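Pedano cell: setup and upkeep notes

README for the tabletop cell at Plulotberg. Covers the arm, the wrist camera and the table. Training code lives in the Juhl repository and has its own README.

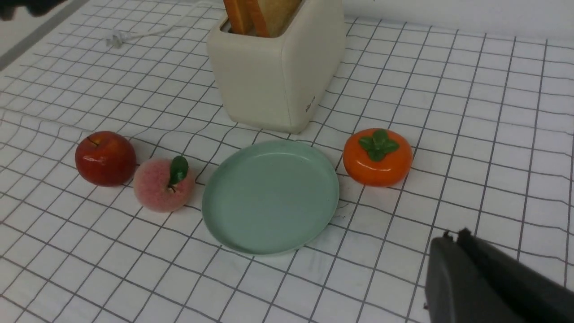
What is in the cell

One arm with a two-finger gripper
One small camera on the wrist bracket
Table with the grid cloth
Prop set A: toaster, two bread slices, plate, apple, peach, persimmon
Control PC, hostname fellier

The toaster is a prop and stays unplugged. Lay the cord out to the left, flat on the cloth, with the plug where the camera can see it.

Starting up

1. Clear the table of tools and cups.
2. Turn on the controller and wait for the steady light. It takes up to 90 seconds.
3. Release the emergency stop.
4. Log in to fellier and run cell_start. Homing begins right away, so stand back first.
5. Open and close the gripper 12 times. Listen for clicking on the closing stroke.
6. Run cam_check and compare the result with the stored reference.

Table layout for set A

Toaster at the back with both slices in the slot. Plate in front of it. Apple and peach go to the left of the plate, apple outermost. Persimmon goes to the right. Keep the front of the table free. Small differences in position are wanted between episodes, so don't tape marks on the cloth.

The cloth

It wrinkles, mostly on the left. Smooth it by hand before the first episode on Monday and leave it alone after that unless a fold is tall enough to tip the plate. The grid is not used for calibration. Earlier versions of this file said it was.

Gripper care

Wipe the fingertips with a dry cloth at the end of the day. No alcohol on the pads. Every 500 episodes, take off both fingers, clean the rails and check the four screws. If a finger has play after tightening, replace the pair.

Wrist camera

The bracket loosens over time. If cam_check fails, tighten the bracket and run it again before recalibrating. Episodes up to and including 41 were recorded with the old bracket and have a slightly different view. They are in the folder old_bracket and should not be mixed with the rest.

Known problems

cell_start hangs if the camera cable is plugged in after login. Log out, reseat the cable, log in.
Homing stops with a joint 4 warning on cold mornings. Run it a second time.
The peach leaf catches on the fingertips. Approach from the side.

Contact

Védís Kvaran looks after the cell. Write faults in the log next to the controller, with the time and the episode number.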